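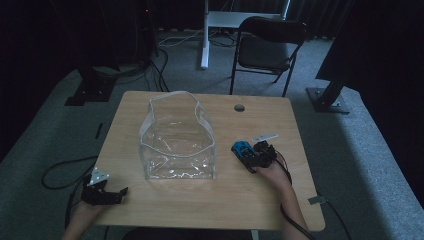 Zixuan Yuan wrote to tell me that I was wrong about packing, and that I had probably been wrong about it for my entire adult life. My last column had included a passing remark in favor of the single big bag, into which everything goes in the order you remember it. The letter ran to three pages. "A person who packs that way," it said, "has decided to do the sorting later, in a hotel bathroom, in the dark, while somebody else is trying to sleep."

I have been that person. I have also been the somebody else. So I can't claim the letter was unfair, only that it was long, and that it came with a diagram.

Still, I want to defend the big bag a little, and mostly I want to complain about what has replaced it, which is a way of life. You used to put things in a suitcase. Now you are expected to have a system. The system has pouches, and the pouches have smaller pouches, and at the very bottom, if you keep unzipping, you find one sock.

My own conversion was attempted last January by a well-meaning sister-in-law, who gave me a set from a company called Cleretier. There were 7 pieces in graduated sizes, all see-through, and a booklet. The booklet used the word "journey" on every page and did not mean travel. It advised me to begin by laying out everything I own in a certain category and asking which items had "earned a place." I laid out my chargers. None of them had earned anything. Two of them fit a phone I gave away during a previous administration. I put them all in a pouch, where I could now see them, and this was supposed to be progress.

That is the part of the theory I have trouble with. The argument for clear storage is that you can find things. Fine. But most of what I keep in drawers I have no wish to find. A drawer is a kind of mercy. You close it and the batteries that may or may not be dead go on being both. Once everything is visible, you have to look at it, and then you have to be the kind of person who has looked at it and done nothing. I managed that for a week and then put all the clear pouches in a drawer.

Airports started this, of course. There was a time when no grown adult had any strong feelings about a transparent bag. Then we were all made to hold up our shampoo for strangers, and a whole population discovered that its toiletries could be judged. I remember the first months of it, everyone shuffling along with a sandwich bag of half-squeezed tubes like children bringing something home from the beach. It was humbling and it was also strangely equal. The man in the good coat had dandruff like the rest of us.

Naturally that couldn't last. Where there is embarrassment there is a market, and soon enough the sandwich bag had trim. It had a snap. I have seen one for sale at 40 dollars, and when I asked the clerk what it did that a sandwich bag didn't, she thought it over with real care and said that it stood up.

Well, so it does. I'll grant the standing up. I have spent time in bathrooms where the only flat surface was the lid of the toilet tank, and in such a place a bag that stands up is worth something. I'm not sure it is worth 40 dollars, but then I have paid more than that for worse ideas.

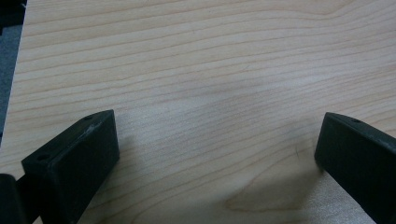 What I object to is the belief that has grown up behind the bag, namely that a tidy kit means a tidy mind, and that the rest of us are muddling along in a fog of loose aspirin. I have known some extremely organized travelers. One of them, on a trip to Peslow some years back, had a pouch for each day, labeled, with the day's socks and the day's vitamins, and she was a delight until the ferry was canceled. We had to stay over an extra night. There was no pouch for it. She sat on the edge of the bed with the whole arrangement spread around her and could not bring herself to open tomorrow. I lent her a T-shirt out of the big bag. It took me a while to find, and it was inside out, and I believe there was a cracker in it. She wore it to breakfast.

I told this story in my reply to Zixuan Yuan, thinking it settled the matter. The answer came back within the week. It said that a competent packer carries a spare pouch for exactly this situation, and that the woman in Peslow was an amateur.

You can't win against these people. They have thought about it more than you have. I have a certain respect for that, in the way I respect those who sharpen their own knives or know what their water heater is called. But I notice that the thinking never finishes. If a system worked, you would expect its owners to stop buying parts for it. Instead there is always a new insert. The Orker catalog, which arrives at my house addressed to someone who has not lived there since before I did, runs to 362 pages, and a good third of it is containers. Containers for cords, for lids, for other containers when they are not in use. There is a rack designed to hold empty bags upright so they can breathe. I read that page several times. I live in an apartment where I have to move a chair to open the oven, and somewhere out there are homes in which the bags are getting air.

My grandmother, who moved house more often than anyone I have known, packed in pillowcases. She had no theory of it that I ever heard. She stripped the beds last, and whatever was left over went into the pillowcases, and at the other end she shook them out onto the kitchen table and there was her life, more or less, with some spoons. She lost things. We all knew she lost things. There was a blue pitcher we heard about for years, which had gone missing between one apartment in Deng and the next, and over time it got larger and bluer until it could have served a wedding. I doubt that it would have been half so good a pitcher if she'd kept it.

I suppose I should admit that I use one of the pouches now. It is the second smallest, and it holds my toothbrush and the pills my doctor would like me to take seriously. I got tired of the toothbrush picking up lint. It goes into the big bag along with everything else, usually toward the bottom, and at night in a strange bathroom I can feel for it by the zipper. This doesn't make me a convert. The other six are still in the drawer with the chargers.

Zixuan Yuan has asked to see a list of what I bring on an ordinary weekend trip, so that some suggestions can be made. I have been putting it off. To write it down I would have to unpack from the last one.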